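Can a machine do the laundry yet?

stumthorpe_sal
I've got 300 quid saved and 23 shirts in the basket — is there anything out there that'll fold them for me? My brother-in-law swears it's only a year or two off. I'm not so sure.
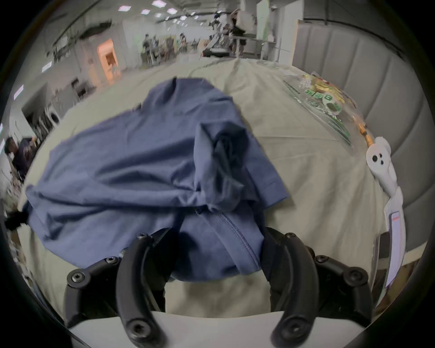

Last changed: Wednesday, February 7, 2018

A navy T-shirt all bunched up like that is what you'd be asking it to sort out. Where's the collar? Which bit's the sleeve?

flevton_fred
Disagree, Sal. We've a machine at work that folds 40 towels without a hitch.

stumthorpe_sal
Towels are flat, Fred!

czaugg
Sal's right for now. I'd keep your money and put the radio on.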